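Le carton de Padura

Le commercial de Mazurek avait laissé sa carte sur l'établi, bien à plat, et Alcides Alvarado ne l'avait pas ramassée. Elle y était encore en décembre, sous une soucoupe de chevilles, quand la maison lui écrivit qu'on lui offrait l'essai gratuit du service Padura, sans engagement, formule artisan.

Il lut la lettre à voix haute dans l'atelier vide. « Confiez-nous vos assemblages, nous vous rendons vos heures. » Il avait soixante et un ans et n'avait jamais demandé qu'on lui rende ses heures. Il ne voyait pas bien, d'ailleurs, ce qu'on entendait par là. Ses heures, il les avait passées à coller des tabourets, et les tabourets étaient quelque part dans Tedulville, sous des gens.

Sa fille insista. Elle tenait les comptes depuis la mort de sa mère et savait ce que valait un tabouret Alvarado en temps de travail, chiffre qu'elle gardait pour elle par délicatesse. L'abonnement coûtait 129 par mois, bras compris, installation comprise, plus une ligne qu'elle n'avait pas su déchiffrer et qui s'appelait « accompagnement ».

- Demande-leur ce que c'est, dit-il.

- C'est quelqu'un qui t'accompagne.

- Où ça ?

Elle alla donc avec lui à Hisau, où Mazurek avait ses bureaux, au-dessus d'un marchand de pneus. On les fit asseoir devant un écran large comme une porte. La jeune femme qui les recevait avait la voix douce des gens qui ont suivi une formation sur la voix. Elle expliqua qu'avant toute livraison, la maison reconstituait une pièce, une table, les outils, et que le bras travaillait là-dedans d'abord, autant de fois qu'il le fallait. Sept cents fois, pour le tabouret. On avait saisi les cotes d'après celui qu'Alcides avait envoyé par la poste.

- Sept cents tabourets, dit-il. Et vous les avez mis où ?

Elle rit gentiment. Sa fille ne rit pas, elle le connaissait.

Il voulut regarder de près. Il mit ses lunettes, se leva, alla se planter à deux pas de l'écran, les mains dans le dos comme au musée. Il se méfiait des démonstrations. Son père avait acheté dans le temps une dégauchisseuse à un homme qui la faisait tourner à merveille sur du tilleul, et qui n'avait apporté que du tilleul. Depuis, quand on montrait quelque chose à un Alvarado, il cherchait ce qu'on n'avait pas apporté.
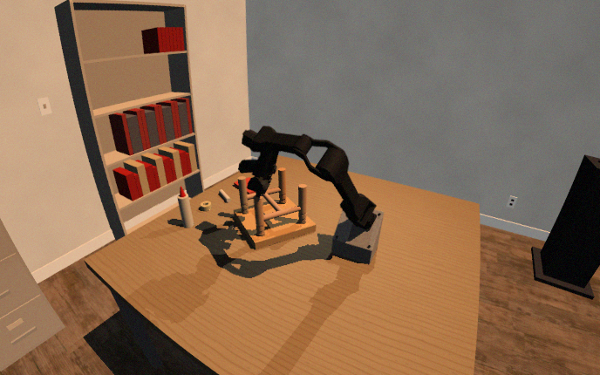

- Elle est belle, votre colle, dit-il enfin.

La jeune femme attendit la suite.

- Je veux dire qu'elle ne coule pas. Je regarde le flacon, il est propre jusqu'au bec. Le mien, il faut une épingle pour le déboucher, et un chiffon, et après il faut retrouver l'épingle.

Elle répondit que la viscosité faisait partie des paramètres prévus dans une prochaine version. Alcides hocha la tête. Il demanda si l'humidité en faisait partie aussi. À Tedulville, au bord du canal, le frêne livré en octobre n'avait plus en janvier le diamètre qu'on lui avait payé, et un montant qui entrait tout seul le matin refusait d'entrer le soir. On forçait un peu, on écoutait. Il y avait un bruit. Il essaya de faire le bruit avec la bouche et n'y parvint pas.

- Le bras mesure l'effort au poignet, dit-elle.

- Et il s'arrête quand ?

- Au seuil.

- Qui l'a mis, le seuil ?

Elle consulta sa tablette. Le seuil venait de la bibliothèque de matériaux. Il demanda s'il pouvait la voir, et l'on comprit après un moment de confusion qu'il parlait de celle de l'écran, avec ses livres rouges. Il voulait savoir ce qu'il y avait dedans. Sa fille lui toucha la manche.

- Rien, dit la jeune femme. Ce sont des volumes. Enfin, des formes. C'est pour que l'environnement soit réaliste.

- Ils ont mis des livres et pas de sciure, dit-il à sa fille, assez bas pour être poli, assez haut pour être entendu.

On lui proposa un café. On lui proposa ensuite une période d'essai de deux mois au lieu d'un. Il demanda à emporter la brochure, qu'il lut dans l'autocar du retour, un doigt sous les lignes. Elle promettait une reprise en main immédiate, une courbe d'apprentissage maîtrisée et la sérénité. Il y était écrit que Padura apprenait de vous. Il trouva cela plus inquiétant que le reste et corna la page.

- Tu vas dire non, dit sa fille.

- Je n'ai rien dit.

Il ne dit rien en effet jusqu'au pont. Puis il observa que la petite n'était pas bête, qu'elle avait répondu à tout sauf à deux choses, et qu'à sa place, avec ce patron-là au-dessus de ces pneus-là, il n'aurait peut-être pas fait mieux. Il voulait bien qu'une machine lui tienne un montant d'équerre pendant la prise. Il avait passé quarante ans à le faire avec le genou, et le genou n'était plus d'accord. Pour ça, il aurait payé. Mais on ne lui vendait pas un genou, on lui vendait la sérénité, et il fallait prendre le lot.

- Appelle-les, dit sa fille. Dis-leur ça.

- Que je veux un genou ?

- Exactement ça.

Il téléphona le lendemain, à huit heures, debout, le chapeau sur la tête. On lui passa trois personnes. La dernière nota « maintien seul » et lui demanda d'épeler son nom. Elle lui annonça que cette option n'existait pas à la carte, mais qu'il pouvait souscrire à la formule entière et n'utiliser que cette fonction. Le prix était le même. L'accompagnement restait obligatoire.

Il remercia, raccrocha, et resta un moment à regarder l'appareil.

L'après-midi, il reprit le tabouret que Mazurek lui avait renvoyé, emballé dans beaucoup trop de papier. Quelqu'un avait collé sous l'assise une étiquette avec un code à barres. Il la gratta de l'ongle. Elle vint mal, en laissant une peluche blanche qu'il dut poncer, et comme il avait le papier de verre en main il reprit aussi le chant, puis les pieds, un par un, en les tournant vers la fenêtre.

Sa fille entra vers cinq heures avec le courrier. Il y avait une enveloppe de Hisau, épaisse, avec l'autre brochure, celle de la formule atelier.

- Pose ça là, dit-il, et tiens-moi ce montant deux minutes.

Elle posa le courrier, ôta ses gants et tint le montant.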